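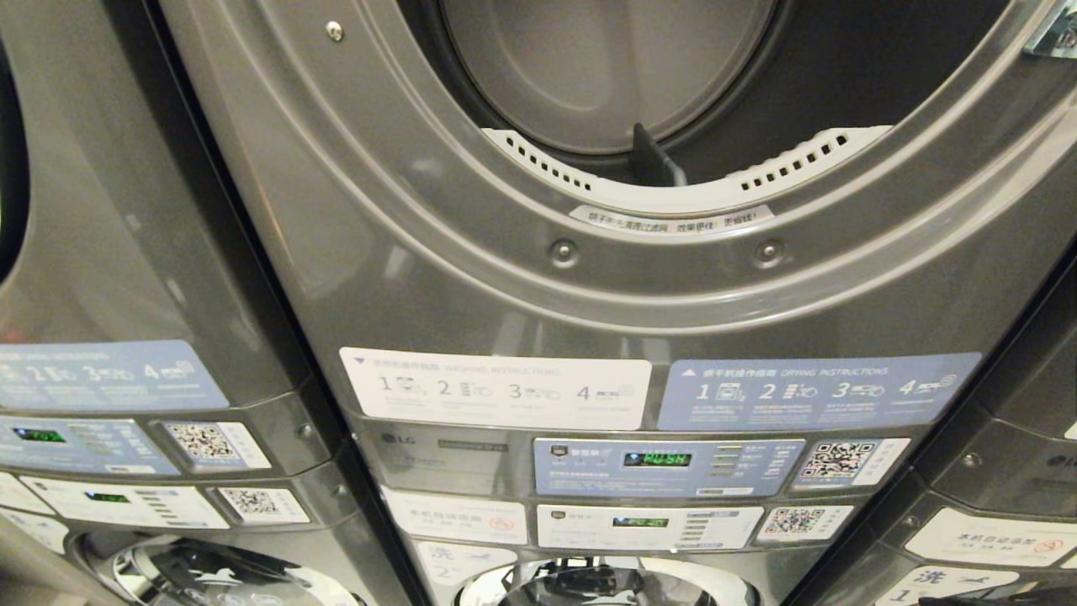
Soup week, day one: leek and potato

1/ Soup every night this week, posted as I go. Starting with leek and potato, the one I can make without looking anything up. Quantities feed four, or two with lunch the next day.

2/ Three big leeks, 428 g once trimmed. I weighed them this time as people asked last April and I said "a few", which was no help to anyone.

3/ Slice them down the middle and rinse under the tap with the layers fanned out. Grit hides near the green end. I use a good bit of the green as well, just not the leathery tips.

4/ 60 g butter in the big pan on a low heat. Leeks in, good pinch of salt, lid on. 20 minutes. Stir when you remember. They want to go soft and stay pale. If they catch, splash of water and turn it down.

5/ Potatoes: two large floury ones, peeled and cut small. Waxy ones go gluey when you blend them. I have done this and eaten it anyway.

6/ Stock. I used Vonier vegetable powder, made up a bit weaker than the tub says as I find it salty. One litre. Chicken stock is fine if you eat it. A cube is fine.

7/ Potatoes and stock in, bring up to a simmer, lid half on, cook until a knife goes straight through. Depends how small you cut them.

8/ I blend half and leave half. Stick blender in the pan, a few short goes on one side. All smooth is more like a restaurant, all lumpy is more like my gran's. Half and half keeps both camps at our table quiet.

9/ Black pepper, taste, more salt if it needs it. Spoonful of cream if there's some open. I wouldn't buy it specially.

Day one, the bread

10/ Someone has already asked about bread. It's the Arnardóttir rye from the shop by the station, the dense one in the paper bag. Toasted, as it was two days old. Butter, nothing else.

11/ If you can't get it, any rye with seeds will do. Soda bread is also very good here and you can make it while the leeks are cooking.

12/ No, I don't make my own sourdough. I kept a starter going for one winter and resented feeding it.

Day two: red lentil and tomato

13/ This is the cheap one. I added up the receipt and it came to 121p for the whole pan, not counting oil and spices I had in already.

14/ One onion, chopped, fried in oil until it starts to brown at the edges. Two cloves of garlic, a teaspoon of cumin, half a teaspoon of smoked paprika. Stir for a minute.

15/ A mug of red lentils, rinsed in a sieve. One tin of chopped tomatoes. Fill the tin twice with water and tip that in too.

16/ Simmer until the lentils fall apart. Skim the foam off if it bothers you. Salt at the end — a fair amount, lentils soak it up.

17/ Squeeze of lemon in each bowl. I forgot it on the first bowl and went back for it. It does make a difference.

18/ Reply to a few of you: yes it freezes, very well. The leek one freezes less well, the potato goes a bit grainy. Blend it again after heating and it mostly comes back.

19/ Also yes, you can use green or brown lentils, but they hold their shape and you get more of a stew. Allow longer.

Odds and ends before day three

20/ The pan is a Plundix, the deep one with two handles. Had it years. The lid knob has been replaced. I don't know if they still sell that size.

21/ I tried the Uremska chilli paste in the leftover lentil soup at lunch. Half a teaspoon was plenty. Smoky, quite sour, hotter than the jar suggests. It would be wrong in the leek soup.

22/ For those keeping a list, day three is mushroom and barley. Pearl barley, chestnut mushrooms, a few dried ones if you have them. Put the dried ones in hot water before you start anything else and keep the water.

23/ Day four was going to be pea and ham but I haven't found a ham hock I like the price of. Might be pea and mint, from frozen peas. Ten minutes' work, no complaints from me.

24/ If you've got a good use for half a celeriac please reply. It's been in the bottom of the fridge since the weekend and I don't want another remoulade.

25/ Mushroom one goes up tomorrow, after tea. I still need to buy the barley.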